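Health & Weight | Opinion

Home Articles Food Movement Back Issues Contact

Meal replacement is fine. Selling it with a countdown clock is wrong.

I have worked at the front desk of a weight clinic in Gumilberg long enough to know what people bring in with them. Usually it is a bag of leftover sachets from the last plan, and they want to know if they can still use them up.

My view is simple. A diet program should have to tell you, before you pay, what happens in the month after you stop. Most of them don't. The leaflet for the Brundumus plan runs to 9 pages and gives the stopping part one paragraph, near the back, under the recipes for soup. The plan itself is sensible enough. You eat less, you lose weight, and the shakes taste all right cold. Then you go back to your own kitchen with no idea what a normal plate looks like.

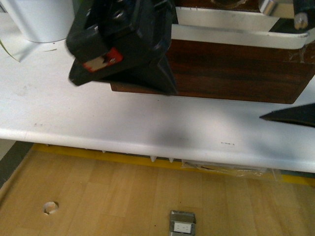
I am not against quick plans. For a person waiting on knee surgery, a fast loss can be worth a lot, and a doctor may have good grounds to suggest one. What I object to is the same product being sold to somebody who wants to fit into a suit in January, with the same wording and the same price, and no one checking what pills they take.

The usual answer is that adults can read a label. They can. But labels on these boxes tell you what is in a serving. They say nothing on how to eat at your sister's house, or what to do when the scale goes up four pounds after a weekend. People call us about that. They don't call about vitamins.

Price matters too. A woman told me she had spent 1000 dollars in one year on bars and shakes, across two different brands, and weighed the same at the end. She wasn't angry. She thought it was her fault. I think the company that sold her the last box had plenty of chances to ask how she was doing, and it sent her discount codes.
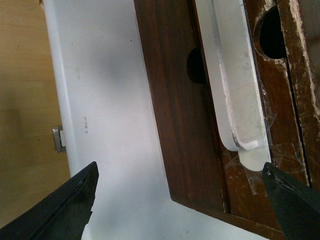 Vol. 4, No. 2

Fusau handles this better. It is a small program run out of an office on Ackroyd Street, and it won't sell you the first week until you have booked the sessions that come after the last one. Some people walk out when they hear that. The ones who stay get help with shopping and with cooking for a family that isn't dieting. It costs more up front. I would still rather send my own mother there.

Other sellers could copy this without much trouble. Put the follow-up in the price. Print the section on stopping at the front of the leaflet. Ask about medication on the order form and hold the order until somebody has read the answer.
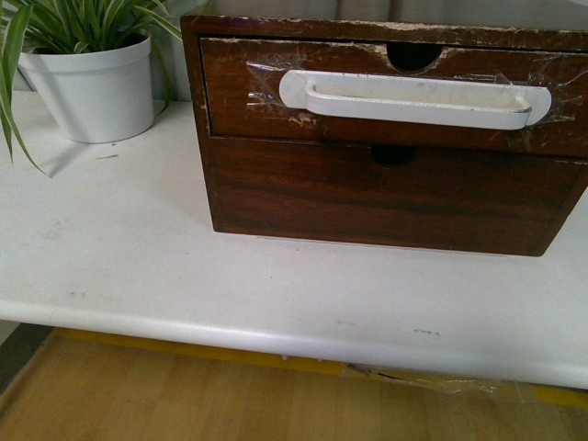 There is also the matter of the before and after photos. I would drop them, or I would add one more taken two years later. If a company has that third photo and is happy to show it, good, I'll look at it. If it doesn't have one, customers should be told that too.

Until the rules change, ask the seller one question before you hand over a card: who do I talk to when the plan is over? If the reply is a web address, keep your money and make an appointment with your doctor.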